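From: the list secretary, Nundik Table Makers
To: nundik-list
Date: 21 July 2024
Subject: Re: Oil or wax for a kitchen table?

> Hello all, I've finally sanded back the old table and I'm stuck on what
> to put on it. I had planned on the Gratex hard wax but the shop has
> run out, and the man there tried to sell me Turero oil. Has anyone
> used it? We eat at this table every day and the children are not
> careful with it.

Welcome to the list, and well done for getting through the sanding, which is the part that makes most people give up and buy a tablecloth!

I've used both, so I'll tell you what I found and you can make up your own mind. Our own table had three coats of Turero in June, with a day between each, and I was very taken with it. It goes on with a rag, it doesn't smell too bad with the windows open, and it brings the grain up warm without turning the wood orange - my old worry with oils, having ruined a bookcase that way years ago. The tin says two coats will do. I'd still give it three if you have children doing their painting on it.

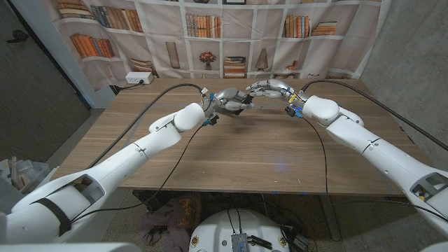

The thing to watch is how much you leave on. Put it on thin, go and have a cup of tea, and then wipe off everything that will come off, even if it feels like a waste. I left a puddle near one end of the first coat and it stayed sticky for 9 days, and I had to rub it back with fine paper and start that end again. Do the underside as well if you can face it. One coat is plenty there.

As for Gratex, it's harder wearing, I'll grant you, and rings from mugs wipe off it more easily. But when it does get scratched you can't really mend one patch without it showing, whereas with the oil you just rub a bit more in. If you do want to wait for it, the place at Majimbun usually keeps the bigger tins.

Please lay your oily rags out flat outside to dry before you bin them, as they can catch fire if they're left in a heap.

Do write and tell us how you get on. I've half a tin left over if you'd like to try some on an offcut first.

Warm wishes to everyone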